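4.2 Setting up the Dorkent breakfast warmer

Read section 3 before you plug the unit in.

1. Place the warmer on a level surface, with 6 inches of clear space on each side.
2. Wipe the inside with a damp cloth and let it dry.
3. Turn the dial to 90 and let the unit run empty until the light goes out.
4. Set out the food and dishes before you open the door. Bread, buns and doughnuts can share one steel tray – keep soups in a covered bowl. 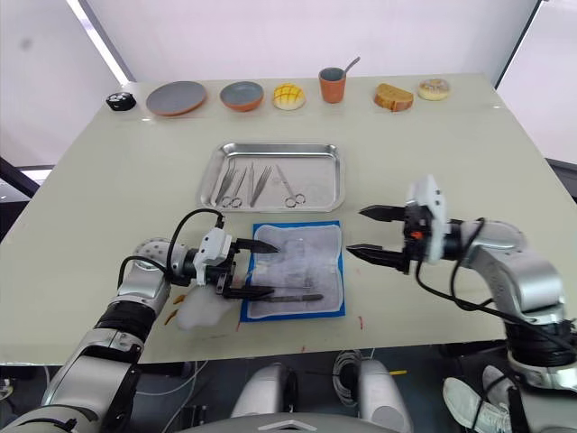

5. Slide the tray in until it touches the back stop, then close the door.

Caution: The tray gets hot. Use oven mitts.

Note: Do not warm plates with metallic trim. If the light blinks after step 5, see error code 113 in section 7.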